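Home | News | What's On | Hall Hire | Contact

Filed under: Kitchen & Socials

Soup lunch is back

Quick one from me as the newsletter goes off at noon and I'm still chopping onions. Soup lunch starts again in October, same hall, same big pans. Doors 12.30, soup from one. Last year we had 36 in on the busiest day and ran out of bread, so Evelien Van Loon is doing the bread order this time -- she has a spreadsheet, be warned.

Two soups each time, one always without meat. Asmaa Metwally's lentil one first up. Then leek and potato, then whatever Jelle has too much of on the allotment (marrow, probaly). Price stays at what you can manage, tin by the door.
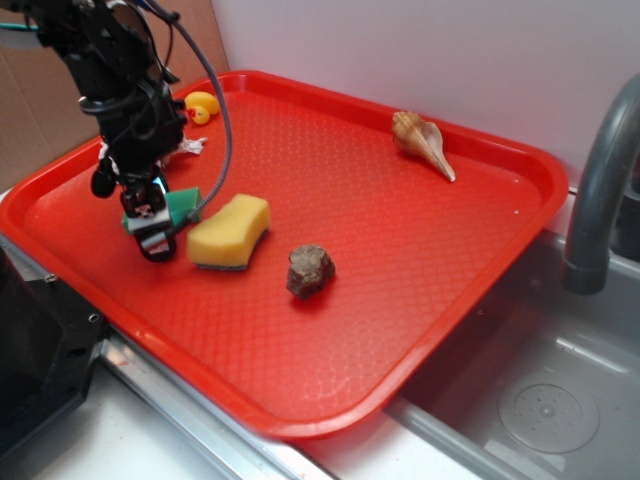
Red tray, by the sink.

Washing up. Need two more people for the second shift, three o'clock till it's done. Gloves provided. The hot tap is slow, give it a minute. Tea towels -- please take one home and wash it, we got through 16 last time and they were all left in a heap for Gobnait.

Also trays. If you borrowed any over the summer could they come back before we start, any colour, no questions. Same goes for the long ladle and the blue flask with the dodgy lid.
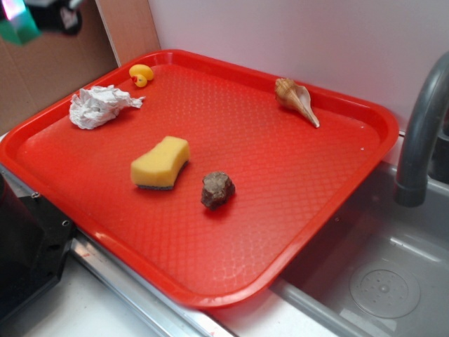 Allergies: tell Yi-chun Hsieh beforehand if you can, she's writing the cards for the table and wants them right. Celery is in nearly everything so do say. No nuts in the kitchen at all please, that includes cake.

Lifts from the top end of the village as before, ring Gobnait Mac Carthaigh the evening before and not at 15 minutes to one like somebody did. Parking round the back only, the front is for the minibus.

Spare jars with lids wanted for leftovers. Big ones best. Leave them in the porch.

Older posts | Next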